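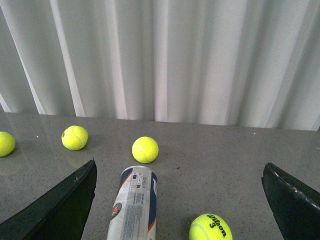
Storing opened tennis balls: back in the can or loose?

Ustyna Yatsenko, 17th September
I have four balls out of their can and the next match is in December. Does putting them back in with the plastic lid on preserve the pressure?

Elfriede Hagedorn
No. The seal goes when the can is first opened and the lid only keeps dust off. Loss through the rubber continues at the same rate in the can or out of it.
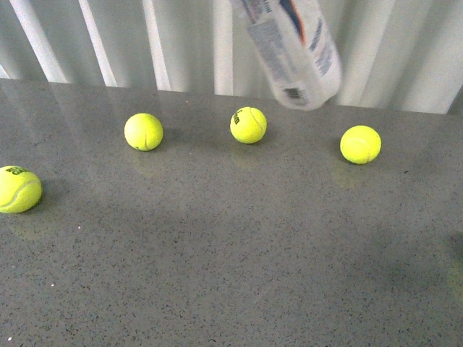
Pressure loss is easiest to judge by comparing bounce. Use a hard, level surface – a speckled grey worktop like this one is fine, with the balls spread out and the translucent can kept clear of them. Drop each from the same height and put aside any that come up short.

Vakulenko
Buy a pressuriser. I have the Preltetti, 54 at Vultbridge. Works. 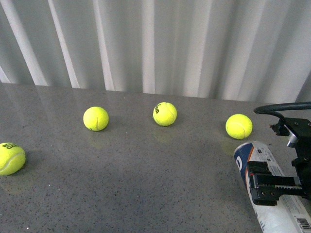 Page 2 of 6

Vikeo
Agree with Elfriede on the lid. A pressuriser slows the loss but will not restore worn felt. Keep them indoors – a cold garage lowers the bounce further.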